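# Does Anyone Need to Sort Their Washing?

My mother ran four piles on the laundry floor: whites, colours, darks and "Dad's". I have never run more than one, and for most of my adult life I have been told that this makes me a vandal. So when a laundry system arrived on the market promising to save my clothes from me, I was curious to see what it thought I was doing wrong.

The system is called Nosonari. It is sold by a homewares firm called Henby, it costs $54 for the starter set, and it consists of a printed wall chart, a cloth divider and a booklet of 43 rules. I read all of them. Rule 12 says darks must never wait in a basket for longer than a day. Rule 13 says they should be allowed to rest before washing. I rang Henby to ask which one won and was told somebody would get back to me.

The booklet is especially stern about navy. Navy, it says, is "a colour under constant threat". It must be washed with other navy, inside out, in cold water, in a half load, and it must be moved from basket to drum piece by piece so the folds can be opened up on the way. My own method is to tip the basket at the machine and push.
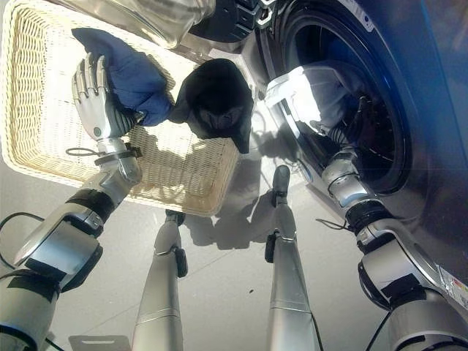 The piece-by-piece business annoyed me most, so I'm sorry to report that it is the bit I have kept. If you take things out one at a time you find the sock balled up in the leg and the tissue in the pocket. Anyone who has picked wet tissue off a black jumper for half an hour will know what that's worth. It adds a minute or two to a load. I would have paid nothing for this advice, and my mother did in fact give it to me for nothing in 1980-something, when I wasn't listening.

## The case for piles

I took the booklet to Conceição Fonseca, who spent years in a commercial laundry in Fadley and now repairs clothes from a shop behind the bakery. She turned the pages quickly.

"New jeans, wash them alone. New red anything, wash it alone," she said. "After that, who cares? Look in the drum. If it's all old and it's all cotton, put it in."

I asked about the resting. She gave me the booklet back.

Her view is that dye gets blamed for a lot of damage done by friction. Zips chew up knits, and towels leave fluff on anything dark. A drum packed to the top rubs everything against everything and rinses none of it properly. If you must make piles, she would have you make them by weight: heavy things with heavy things, light with light. Colour comes second, and with old clothes it hardly comes at all.

She was also blunt about white things. A white tea towel that goes in with navy for a year will end up a bit grey. Whether this matters depends on how you feel about tea towels. I feel very little. 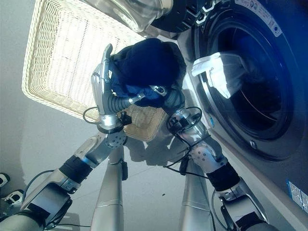
## The basket question

Nosonari does not include a basket, but it has opinions about them. It wants a lidded hamper with the divider hung down the middle. Correia, a rival outfit with a nicer catalogue, wants you to buy a set of three, one for each pile, and calls this a "station". I priced it and closed the catalogue.

A single open wicker basket does the job. Air gets through the weave, so a damp gym shirt has some chance of drying before it starts to smell. It can go on the floor right against the front of a front-loader, and if you drop something between the two it has a short way to fall. A pale one also shows up the dark sock you would otherwise leave behind until next time, a small pleasure I hadn't expected to find myself defending in print.

Wicker does have faults. Cheap ones snag, and they'll pull a thread in a fine knit without a flicker of guilt. Run your hand around the inside before you buy, and if it catches your skin, it'll catch your jumper. Don't leave it full of wet things either, whatever the shop tells you about sealants. And look at the rim, because that's where you will be grabbing it for the next ten years. A thick rolled one is kinder to the fingers than a thin one, particularly with a load of jeans aboard.

Natália Garcia, a neighbour of mine with three teenagers and a front-loader that is seldom off, keeps hers in the sunny part of the laundry with the machine door left open between loads. She says the open door does more for the smell of her washing than any product she has bought. I have tried it since June and agree, though I would also like to know what she does about the cat.
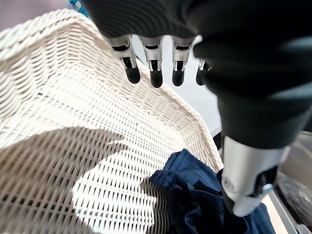
## What the numbers say, such as they are

Henby's website says 631 households tested the system and that most saw "visibly happier darks". I asked how happiness in a dark was measured. I also asked whether anyone had washed the same clothes the ordinary way for comparison. The reply, when it came, offered me a discount code.

So I did my own test, which I don't claim is any better. Two navy T-shirts bought together: one washed according to the booklet, one thrown in with whatever was going. Both were turned inside out, both washed cold. After two months I showed them to Conceição under the good lamp in her shop and asked her to pick the pampered one. She picked the wrong one, then said it could have been either and went back to a hem.

I suspect the cold water and the turning inside out were doing all the work, and neither needs a wall chart. Nor does leaving a bit of room in the drum. Henby says it has sold almost 500 starter sets in my state alone, so plenty of people may disagree with me, or may simply have it on the wall and be doing what they always did.

Mine is still up, as it covers a crack in the plaster. The divider has gone to Natália, who is using it to keep the shoes apart in her hall cupboard.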